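FOR IMMEDIATE RELEASE

Fladari's first full-length record is out today, and I wrote this release myself

Urmont, 8 March 2025

Hi, it's Usha Nair. I sing in Fladari, and I talked the others into letting me write our press release this time, so if it runs long (it will), blame me and not the label. The news is that our first full-length album, "Salt for the Road," is out today on Drisbridge Records, 13 songs, on every streaming service you can think of and on vinyl if you're quick. We pressed 200 copies and I have already hidden one for my mother.

If you've never heard of us, hello! There are four of us. I sing and write most of the words. Venkatesh Ramasamy plays violin and does the string parts, Teodoro Talavera plays guitar and anything else with a neck on it, and Niamh Fitzgerald plays drums and is the reason we ever finish on time. We started out playing old film songs at other people's weddings, with me reading the lyrics off my phone, and somewhere in there we began slipping in songs of our own between the requests. People kept dancing, so we kept slipping them in.

The new single is called "Grindstone," and it comes out with the album today too. It began as a lullaby my grandmother used to hum while she cooked, or my memory of it anyway, which I'm sure has gone crooked over the years. I changed the melody in the second half and wrote new words in English, with one line in Malayalam that I refused to translate. Teodoro wanted it fast. I wanted it slow. We argued about this for most of December, and the version you'll hear starts slow and gets fast, so everybody won and the song is almost five minutes long. Radio people, there's an edit, please don't panic.

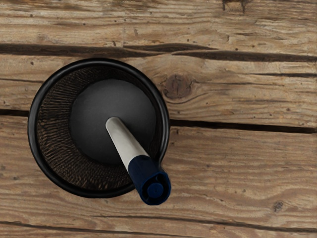
ABOUT THE ALBUM

We recorded it at Acharya, the studio over the old shoe store on the east side of Urmont, with Ilango Kartha producing. I'd wanted to work with Ilango ever since I heard what he could do with a plain voice and no echo on it. He makes you sing very close to the microphone and very quietly, and then he makes you do it again. I cried once (it was the bridge of "Two Trains Home") and that's the take on the record, sniffle and all. I asked for it to come out. I lost.

The songs were written over two years, some on tour, some in my kitchen, one in a parking garage when we'd locked ourselves out of the van. A few of them you may know already if you've come to see us. "Paper Lanterns" has been closing our shows forever, and "Cousin Song" is the one where the crowd does the clapping part, which we recorded with the crowd at our last hometown show, so if you were there you're on an album now. Congratulations! The rest are brand new. "Borrowed Sari" is my favorite to sing, and "Mr. Blue Umbrella" is the one my little nephew asks for, over and over, at full volume.

There are two old songs on it as well, both in the public domain and both rearranged a lot. I know how people feel about remakes. I feel that way too! I grew up with certain recordings and I don't want anyone touching them, and then I went and touched a couple of even older ones. All I can say is that we played them for a long time before we recorded them, and Venkatesh wrote string parts that I think are gorgeous. If you hate them, they're tracks six and eleven and you can skip right over.

Niamh would like it known that every drum you hear is a real drum. Teodoro would like it known that the strange sound at the start of "Monsoon Radio" is a guitar.

THE VIDEO

"Grindstone" has a video, and it goes up this evening on our channel. I'm not going to give too much away, but there's a dance in it and I had to learn it from scratch. I am not a dancer. I practiced in socks in our hallway until the neighbors started asking polite questions. We shot the whole thing in a single day, and by the end of it I could do the turn in the chorus without looking at my feet, which you should please admire when you see it.

We showed a rough cut to a few people on our mailing list last week to see what they thought of the song, mostly whether the speed-up worked or just sounded like the band had lost its mind.
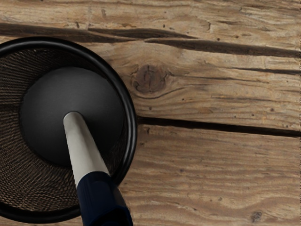
Ilango Kartha wrote back that the speed-up was the best thing on the album and that he'd fight anyone who tried to shorten it, adding that he'd been against it all through the sessions and was happy to have been overruled. "I kept telling Usha to leave the lullaby alone," he wrote. "Then she sang that one line she won't translate, the drums came in under it, and I stopped complaining. I've played it in the car every day since we finished."

I'm going to get that printed on a T-shirt.

ON TOUR

We're taking the album out on the road this spring and summer, starting with a release show at home in Urmont. The full list of cities is on our website, and we'll be adding a few more as the vans and the day jobs allow. The set is the whole record plus the wedding songs people yell for, and yes, I've finally memorized the lyrics, so the phone stays in my pocket. Tickets for the release show are $13 in advance. Kids get in free with a grown-up, and we go on early enough that they'll make it to the end.

If your town isn't on the list, write to us. We really do read everything, and half of our last tour came out of emails from people who knew a guy with a room and a sound system.

FOR PRESS AND RADIO

Advance streams, the radio edit of "Grindstone," lyrics and band photos can all be had from the press desk at Drisbridge Records. Niamh and I are both free for interviews, and we're pretty easy to get hold of in the mornings. Venkatesh will do interviews about violins. Teodoro prefers to answer by email and takes a while, so please give him some warning.

"Salt for the Road" by Fladari. Produced by Ilango Kartha. Recorded at Acharya, Urmont. Released by Drisbridge Records. Running time: 53 minutes.

Press contact: Drisbridge Records, press desk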